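Prov nominee wait times - anyone else stuck since the April changes?

gravanberg_girl
Posts: 201
Ok so my husband's work permit runs out soon and the nomination file is just sitting there. Same status line every time I log in. Employer is Sotelo, they've been good about it but HR keeps asking me for dates and I don't have dates. Anyone in the same boat? Is it worth calling or do they just read the screen back to you. 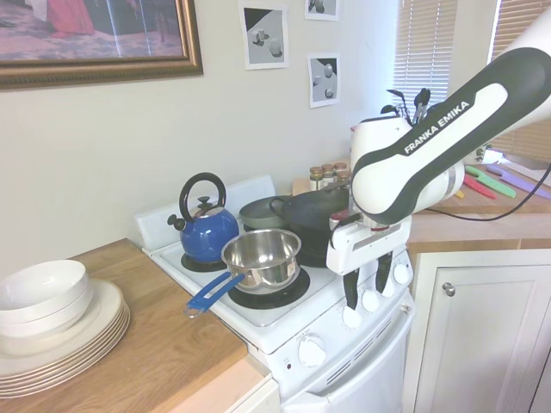

Last edited March 25, 2023 by gravanberg_girl

Edit: forgot to say he's in the trades stream, not the grad one. And yes we did the medicals already, please stop telling me to do the medicals lol

prairie_kettle
They read the screen back to you. Called twice. Second time the person was nice at least.

Get him on a bridging permit if you can, thats what we did. Need the letter from the federal side first though, the provincial one won't cut it.

tworivers
Unpopular opinion but the wait is the wait. There's a cap on spots, more people than spots, somebody's at the back of the line. My parents waited years and didn't post about it.

gravanberg_girl
Your parents didn't have a permit expiring in the middle of it with a lease and a kid in school. I'm asking for information, not a lecture.

Nordlys33
Agree with OP. It's not the cap anyway, the cap is for new nominations and his is already in. It's staffing. They moved half the file officers over to the new stream and the old one got left with whoever was left.

tworivers
Source on the staffing thing?

Nordlys33
My cousin works in the building. Not going to post more than that.

tworivers
So no source.

maple_and_rye
Can we not. Practical stuff for OP:
- write to your MLA's office, constituency one, not the legislature one. Ours had an answer in 2 weeks
- if Sotelo has a lawyer on retainer ask them to send the enquiry, it seems to land on a different desk
- do NOT let the permit lapse thinking restoration will be fine. Apply to extend before the date even if you think it'll be refused

prairie_kettle
Seconding the MLA. Felt silly doing it, wasn't. The staffer had a form for it and everything.

tworivers
Fine, the MLA thing is good advice. I still think people shoud be honest that jumping the queue through a politician's office pushes someone else down.

maple_and_rye
It doesn't jump anything. They ask where the file is. That's it.

asex_valley
Lurker here, from out past Asex. We were 4 months with no movement and then a request for the same police certificate we'd already uploaded. Check the document list, not only the status line. The request was in there and no email ever came. Almost missed the deadline.
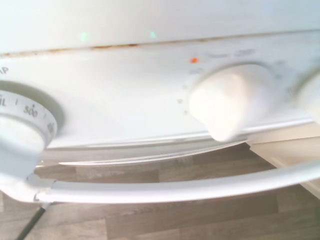 Stove knobs, up close

gravanberg_girl
Oh god. Ok going to check that right now. Thank you

gravanberg_girl
Nothing in the doc list. Relieved and also not relieved. Wrote to the MLA's office, will email the Sotelo HR person about a lawyer in the morning.

Nordlys33
Also there's a newcomer clinic at the Prostum community hall, free, first come. They won't speed it up but they'll go through the extension form with you so it doesn't bounce. Bring the old permit and pay stubs

tworivers
Clinic's decent. Went there with my brother in law. Go early

gravanberg_girl
Did not expect that from you but thanks. Will update when theres anything to update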